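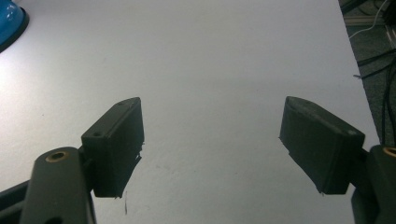 Staging and Styling Assistant (part time, moving to full time in August)

Nillusmont Interiors is looking for a second pair of hands, and we'd love to hear from you if you're the kind of person who can't sit in a waiting room without mentally moving the chairs!

We are a small home staging and redesign studio working mostly with people who are getting ready to sell, plus a growing number who have no plans to go anywhere and just want their living room to feel good again. Our owner, Lungile Nel, started out doing one-day makeovers using only what people already had in the house, and that is still the part of the job we get most excited about. You would be amazed what happens when a sofa comes off the wall and the good lamp gets rescued from the guest room.

What you'll be doing

Most weeks have 2 staging days and one pickup day, with the rest of the time spent at our workroom on Verbeke Street. On a staging day you'll meet Lungile at the house, walk through the plan together, and then get going: placing furniture, making beds, hanging art, dressing shelves, steaming an awful lot of curtains. Pickup days are the same thing backward, with more bubble wrap.

At the workroom you'll help look after our inventory. We have 2,549 pieces on the books right now, from dining tables down to single bud vases, and every one has a tag and a shelf. Things come back with the tag missing or in the wrong bin (the pillow inserts are a constant puzzle), and a good part of this job is sorting that out so the next house can be packed without a hunt. We keep the list in a shared spreadsheet. If you can sort a column and leave a clear note, you know enough.

You'll also sit in on some first visits with homeowners. These can be tender conversations. People have raised kids in these rooms, and now we're suggesting that the family photos come down before the listing goes up. We want someone who listens well and is kind about it.

What we're hoping for

A good eye, however you came by it. Past assistants have come to us from retail display, floral work, theater props and a hardware store paint counter. A design certificate is welcome but we don't ask for one.

You should be comfortable lifting up to 40 pounds, going up and down stairs with your arms full, and being on your feet for most of a day. You'll need a driver's license. The van is ours, so there's no need to use your own car.

Please be at ease around pets. We meet a lot of cats.

Hours and pay

24 hours a week to start, Tuesday through Thursday, 8:30 to 5 with a half-hour lunch. The plan is to go to full time in August, when the Hunow townhomes open and we begin furnishing the model units there. Pay is $23 an hour during the first three months and $25 after that. Drive time between houses is paid. You get paid sick days from the start, and you can borrow from the inventory for your own place between jobs, which everyone here does (Lungile's dining chairs have been on and off the shelf more times than we can say).

Evening work is rare. One or two Saturdays a season we set up for an open house, and you'd take a weekday off in exchange.

How to apply

Send us a short note about yourself and your work history, in whatever format you have it. Then, please add pictures of one room you've changed. It can be your own bedroom, your aunt's porch, a break room at your last job. Before and after is great, but after is fine if you forgot to take the first one. Tell us in a few lines what you moved and what bothered you about it beforehand. We really do read these, and they're the most fun part of hiring.

Applications can be dropped off or mailed to Nillusmont Interiors, 909 Verbeke Street, or handed to Lungile at the workroom any weekday morning. The closing date is Thu 24 February. We'll invite a few people for a paid trial day at a real house, so wear shoes you can slip off at the door.

Questions before you apply? Stop in and ask. The side door sticks a little, so give it a push.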